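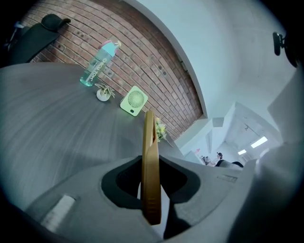

# Chapter 8: Keeping Records in a Small Business

In the previous chapter we followed the goods from the supplier to the shelf. Now we turn to the papers which travel together with the goods. Many owners of small firms find this part of the work dull, and they leave it for the evening or for the end of the month. The purpose of this chapter is to show how a simple system of records is built, and how it can be kept by a person without training in accounting.

After you have studied this chapter, you should be able to:

- explain the difference between a source document and a journal
- enter a sale, a purchase and a return in the correct journal
- compare the cash book with the bank statement and find a difference
- decide how long each kind of paper must be kept

## 8.1 The case of Duramia

Duramia is a shop for kitchen goods, opened by Farah Ginting in a side street near a market. In the first year she had one supplier, Pangaribuan, and she wrote everything in one notebook: sales on the left page, purchases on the right page. This worked well. When she needed to know what she owed, she turned a few pages back and read it.

In June of the second year she began to buy also from Cornon. Cornon allowed her 49 days to pay, while Pangaribuan wanted the money in 20 days. Both kinds of invoice went into the same notebook, in the order in which they arrived. One invoice from Pangaribuan, for 175 dollars, was paid two times. The mistake was found by her bookkeeper, Liesbeth Brouwer, when she compared the notebook with the bank statement.

The notebook did not contain any false number. Each payment was written down on the day it was made. What was missing was a connection between the payment and the invoice to which it belonged. We will return to this notebook several times, and in Section 8.4 you will rewrite one page of it as a purchases journal.

## 8.2 Source documents

A **source document** is the first written proof that something has happened in the business. The most common ones are the invoice, the receipt, the credit note and the delivery note. Each of them should show a date, the names of both parties, the amount or quantity, and a number of its own.

The delivery note needs special attention. It does not ask for money, and therefore it is often thrown away with the packaging. It is, however, the paper against which the invoice is checked. If the invoice says twelve pans and the delivery note says ten, the owner should write to the supplier before she pays, and keep a copy of the letter with both papers.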